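**Convocatoria de participantes: ensayo comparativo de pinzas y controladores**

El Laboratorio de Manipulación de Undgate abre el plazo de inscripción para la segunda fase del proyecto Bemow, dedicada a comparar dos modelos de pinza de dos dedos y los controladores con los que se teleoperan. Se ofrecen 8 plazas, sin requisito de titulación. No es necesaria experiencia previa en robótica.

Cada participante realizará 11 sesiones en las instalaciones de Praredcombe, en horario de mañana. Las tareas consisten en agarrar, trasladar y depositar objetos pequeños de uso cotidiano y de juguete, con cada pinza y cada controlador, según el orden que asigne el equipo.
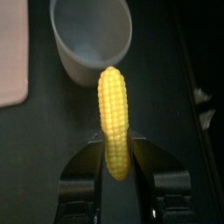

Al término de cada sesión se cumplimentará un cuestionario sobre esfuerzo percibido y precisión del mando. En la primera fase se registraron 679 agarres, que servirán de referencia.

**Requisitos**

- Ser mayor de edad.
- Visión normal o corregida.
- No haber participado en la primera fase.

**Compensación:** 585 euros, abonados al completar todas las sesiones.

Las solicitudes se presentarán en la secretaría del laboratorio antes de que finalice febrero, con indicación de la referencia «Bemow, fase 2» y de la mano dominante.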